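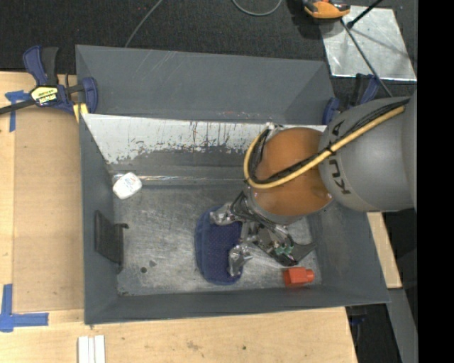 Do Lucky Charms Work? A Look at Amulets and Blessings

People in nearly every religion have worn or carried something they believed would keep them safe. It might be a bead shaped like an eye, a little medal on a chain, a red thread around the wrist, or a folded paper with a prayer on it. The word for an object like this is amulet.

Some people say amulets bring good luck and keep bad things away. Is that true? Let's be careful before we say yes.

Big promises

Look at the way charms get sold. A shop called Votano has a bracelet that is supposed to "remove all worry in 17 days." Who counted the days? What happened to the people who were still worried on day 18? The shop doesn't say. When somebody makes a promise and gives you no way to check it, you are allowed to wonder.

Watch out for exact numbers, too. A card that comes with one charm tells you to say a short verse 120 times, and then your wish will come true. If it doesn't, the card says you must have made a mistake while saying it. Do you see the trick? The charm gets the credit when things go well, and you get the blame when they don't. A rule like that can never lose.

The hits and the misses

Say you carry a lucky stone to six spelling tests and you do well on four of them. You will probably remember those four. The other two you might forget, or you might say the stone was in the wrong pocket.

Our brains do this all the time. We notice the times that fit what we already think, and the rest slip by. To test the stone fairly, you would have to write down every test, good or bad, and then take the same number of tests without the stone. Very few people who sell lucky stones have done that.

And did you study for those four tests? That matters a lot more.

But my grandmother wears one

Lots of grandmothers do, and she may have a good reason that has nothing to do with luck. A medal can remind a person of God, or of someone in the family who died. A thread tied on by a priest can remind a person of a promise. Holding beads and saying the same words slowly can help people feel calm, in the same way that slow breathing can.

Those are real things. Feeling calm before a test is useful. It is still different from saying that the beads changed the questions on the page.

Many religious teachers say the same. Some warn people against trusting an object too much, and a few forbid amulets completely. So you don't have to be against religion to ask questions about charms - religious people have been asking them for a very long time.

What about old stories?

You may hear that a certain charm saved a whole village from a flood, and that it happened 70 years ago. Maybe there was a flood. Maybe the village was on a hill. Stories grow each time they are told, and the people who had the same charm and lost their houses may not have told theirs.

Questions to ask

Who says it works, and are they selling it?
How would we know if it didn't work?
Did anyone write down the misses?
Could something else explain what happened?

You can ask all four politely. If a friend loves her bracelet, you don't need to grab it and give a speech. But if someone says a charm can take the place of medicine, a seat belt or a bike helmet, don't believe it, and tell a grown-up you trust.

Words to know

Amulet: an object worn or carried to keep a person safe.
Blessing: words or actions asking for God's help or kindness.
Superstition: a belief that one thing causes another, without good evidence.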